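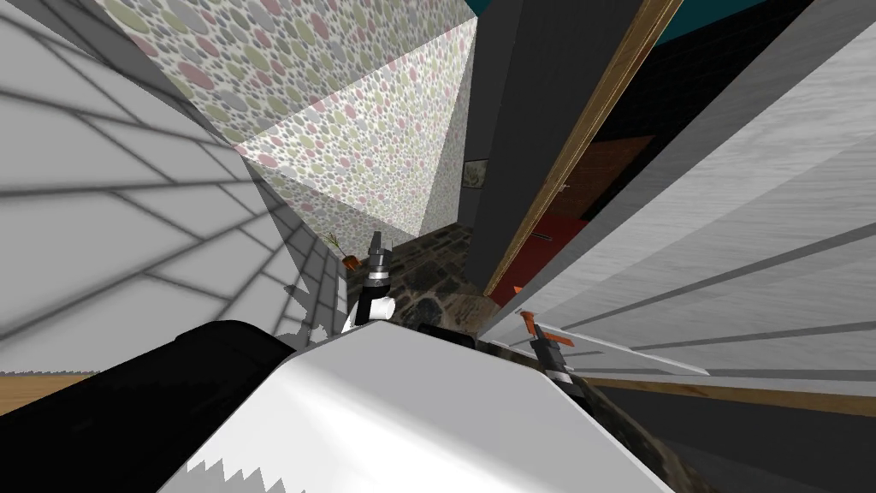 Reading time: 4 minutes

Week 2: Cashing in on the news
Media and Popular Culture, introductory unit
Notes by Hazel Mercado, 24 June 2024

Please read before the tutorial. If you missed the lecture, these notes will get you most of the way, minus the slide where the sound went off.

1. Where we left off

Last week we looked at how a story gets picked up, passed along and worn out. This week is about the people who turn up with a cash box while it is still going. Somebody appears in the news, and before the second bulletin there is a mug.

The textbook term is "event merchandise", which makes it sound as though there was a planning meeting. I'll use "news merch" because it's shorter and I have to write it on the whiteboard.

Three kinds to keep apart in your essays:

Souvenir merch marks an event people expected and mostly enjoyed. Royal weddings, grand finals, the opening of a bypass.

Joke merch lifts a phrase, a face or an object out of a story and prints it on something. The buyer has to know the story to get the joke, so it goes off like milk.

Grim merch does the same with a story in which someone was hurt or killed. The seller nearly always says it is joke merch.

The borders are leaky. A good part of your mark depends on noticing when an item has crossed one.

2. Case study: the Grarnwood bread thief

The facts are simple. One November, a man walked out of the bakery in Grarnwood with a tray of finger buns, in full view of the security camera, wearing a jumper with a large cartoon pelican on it. The footage went to the local paper, then to a breakfast program, then everywhere. He was found fairly quickly. It was a very noticeable jumper.

By the end of that week a seller trading as Drallident had listed a copy of the jumper online at 28 dollars plus postage. The listing didn't mention the theft. It said "as seen on the news", which was true, and "premium feel", which I can report was not. I bought one for teaching purposes. It may be inspected but not worn.

Drallident claimed 1,165 sales before the listing came down. We have only the seller's word for that figure, and sellers like a big number for the same reason anglers do. Treat it as a claim and cite it as a claim.
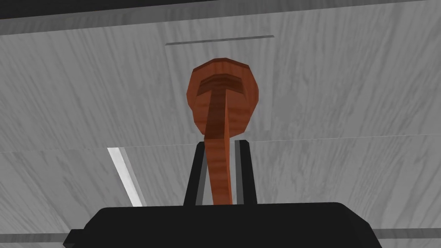 Wooden spoon held upright in a gripper.

Points to bring to the tutorial:

The jumper existed before the story. Somebody drew that pelican, and was presumably proud of it. Drallident copied the drawing without asking, so there is a plain copyright question sitting underneath the more exciting moral one. Students tend to skip it. Please don't.

The bakery joined in. It put a pelican bun in the window and sold out of those as well. Does it matter that the bakery was the injured party? Most of last year's group said yes, then had trouble explaining why the bun was fine and the jumper wasn't. Have a go at doing better.

The man himself made nothing. He also had his face on the television for a fortnight over some finger buns. Whether people laughing at a jumper are laughing at him is worth more than one line of your answer.

3. Speed and taste

Fitzgerald Hutchins, in the reading, argues that bad taste in news merch is mostly a matter of timing. Sell it too early and you're a ghoul, wait long enough and you're a museum gift shop. He has a nice passage on convict-themed tea towels that I recommend to anyone whose grandmother owns one.

I think he's half right. Timing explains why shoppers stop minding. It doesn't tell us whether the family of the person on the tea towel ever did. Hutchins gives this a footnote, and a short one.

He is stronger on how the selling works now. A seller once had to pay for a print run and then sit in a garage with the leftovers. With print-on-demand the item needn't exist until it's ordered, so a seller can list 15 bad ideas in an afternoon and see which one somebody's uncle buys. The risk has gone, and whatever restraint came with the risk went too.

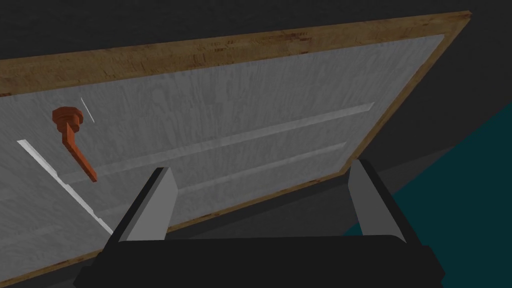 Panel door: pale grey face, brown wood border.

4. Who is supposed to stop it?

Mostly the platform, and mostly after complaints. The marketplace rules we read in class ban items that "profit from tragedy" without saying what counts as either. Moderators are left to decide, at speed, whether a slogan refers to a news story they may never have heard of in a country they may never have visited.

Compare the two shorter readings. Iwasaki wants a cooling-off period, with no listings naming a person in a current criminal case. Hirness thinks this would mainly produce listings that don't name anyone, and points out that the best-selling items never do. Remember that our pelican had no name on it at all.

5. For the tutorial

Find one piece of news merch, any country, any decade. Bring a picture of it, the price if you can get it, and the story it came from in two or three sentences of your own. Decide which of the three kinds it is and be ready to be argued with.

Please don't buy anything. Last year someone did, it arrived in the exam period, and I still have it in my office because no one will take it home.

Essay questions go up after the tutorial. Extensions through the usual form, before the due date please, with the form filled in.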